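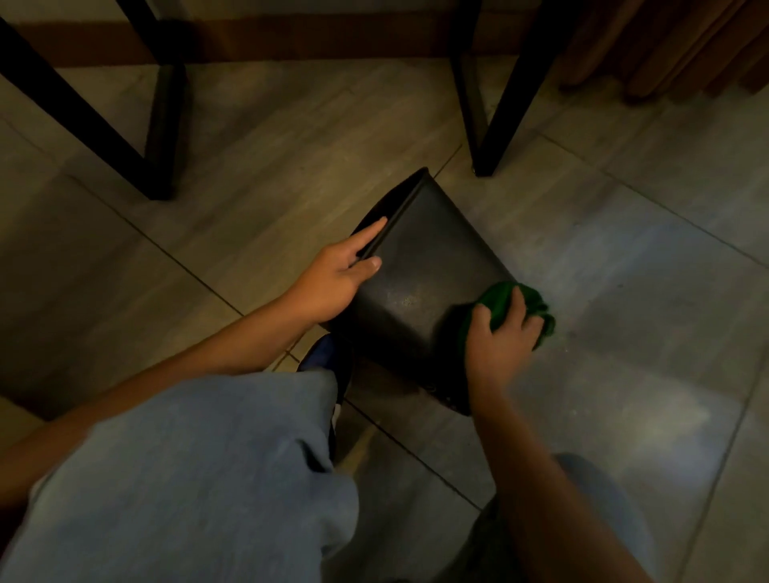 黑色塑料废纸篓侧放后擦拭外壁，绿色抹布压在桶底与侧壁相接的边角处。

废纸篓季度清洁：操作要点与用品调整

本期保洁栏目讲废纸篓。Talimville 办公楼现有在册废纸篓 225 只，分布在办公区、会议室和走廊，绝大多数为无盖塑料桶。日常清运只更换内袋，桶身不在每日作业范围内，因此灰尘、饮料渍和胶痕会逐渐积在外壁和底边。从本季度起，桶身清洁单独列为一项，每季度做一次，由各楼层自行安排时间，八月底前完成第一轮。

一、准备

每层配微纤维抹布两色：绿色用于桶身外壁，黄色用于内壁。两色不混用，也不用于桌面和茶水间台面。清洁剂使用 Fenda 中性清洁液，按瓶盖刻度稀释，装入喷壶。不要用含氯产品，也不要用钢丝球或百洁布的粗糙面。黑色哑光塑料表面划伤后会发白，擦不掉，远看和积灰一样。

开始前取下内袋，扎口，放入清运车。桶内若有散落的订书钉或碎玻璃，先倒出，再用夹子清理，不要徒手伸到桶底。

二、外壁

桶立着擦，下半截和底边很难用上力，抹布也容易只在宽面上来回走。建议把桶侧放在硬质地面上，一只手平压在桶口一端，另一只手持布擦拭。地毯区的桶请拿到走廊瓷砖地面处理，避免清洁液滴到地毯上。

顺序如下：

1. 干布先过一遍，去掉浮灰。浮灰遇湿会结成泥痕，之后要多擦两遍。
2. 清洁液喷在布上，不直接喷桶。
3. 从桶口向桶底单方向擦宽面，擦完一面转动桶身，共 4 面。
4. 把布团起，压住底部与侧壁相接的边角，沿边走一圈。这一处积垢最多，验收时也最常被退回。
5. 擦桶底。桶底有凹槽的，用布角逐条带过。
6. 换干净的布面，擦桶口卷边。卷边内侧朝下的一面手摸得到、眼睛看不到，请以手感为准。

胶痕（标签、胶带残留）先用湿布敷两分钟，再用塑料刮片平推。刮不净的登记下来，不要加大力度。

三、内壁

内壁以无异味、无黏附物为标准，不要求无痕。有液体残留的桶，加少量温水和清洁液，静置十分钟后倒入拖把池，不得倒入洗手盆。冲净后倒扣沥水，内壁擦干再套新袋。带水套袋会使袋子贴壁，下次更换时容易撕裂，底部也容易起霉点。

内袋规格不变，仍为 Rafferty 薄款。袋口外翻的宽度以盖住卷边为准，多余部分打结收在桶的背面。

四、试做情况

二楼上月先行试做，共处理 98 只，由 Mimoza Kelmendi 负责记录。记录中有几点供其他楼层参考：

会议室的桶外壁最干净，内壁最脏，主要是咖啡残液。打印区相反，内壁基本是纸屑，外壁有明显的碳粉灰，干擦这一步不能省，且抹布要单独洗。走廊的桶底边磨损较重，多为推车碰撞所致，裂纹超过一指宽的直接报换。

抹布每擦六只换一面，四折使用可得八个面，一块布用完即投入脏布袋。试做初期有人一块布用到底，后几只桶擦完出现灰白水痕，只能返工。

Mimoza Kelmendi 另建议，擦拭时蹲姿不要超过一刻钟，数量多的楼层可分两次做。有条件的可将桶放在矮台上操作，台面须铺防滑垫，否则桶身容易滚动。

五、登记

完成后在 Sistuvance 系统“清洁”栏目下登记，项目代码 511，填写楼层、数量和报换数量。无须逐只拍照。报换的桶统一放在地下一层货梯旁，贴上楼层标签，周日晚间收走，未贴标签的不收。

新桶按原尺寸补发，颜色仍为黑色。有部门询问能否改用带盖桶或浅色桶，目前库存没有，下次采购时再议。

绿色抹布本月已补到各层工具间，黄色抹布缺货，到货前内壁可用旧白布代替，用后与绿色抹布分开清洗。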